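26/04/2024

I promised myself I would finish Lamentations before the end of the month, and last night I got there, with 4 days to spare and a cup of tea gone cold beside me.

I came to it sideways. Our little study group at Utham had been working through the Psalms of lament, and Hemant Kushwaha (who has been preaching for 27 years and still gets excited about an acrostic!) kept telling us to go and read the bigger, sadder cousin. So I did – slowly, one chapter a week, with a long pause after the third.

What I hadn't noticed before is how the alphabet pattern holds all that grief together. Four of the chapters follow it, and then the fifth keeps the 22 verses but lets the letters go. I find that very moving, and I've been turning it over on my walks ever since.
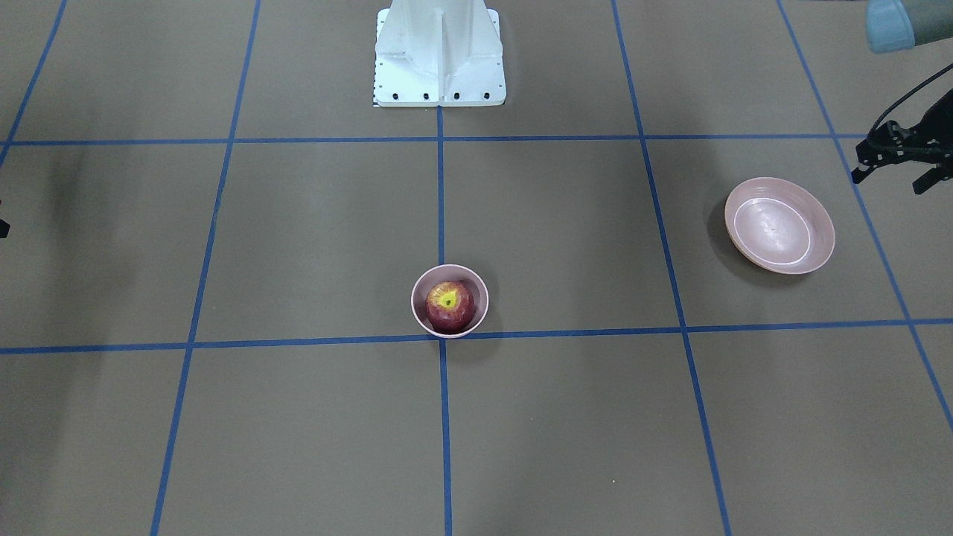 Does the book end with hope? It ends with a plea, and I think the hope has to be carried over from chapter three.

I'm going to start on Habakkuk next, and I'd love to hear from anyone who has a favorite commentary – preferably one under 300 pages, please.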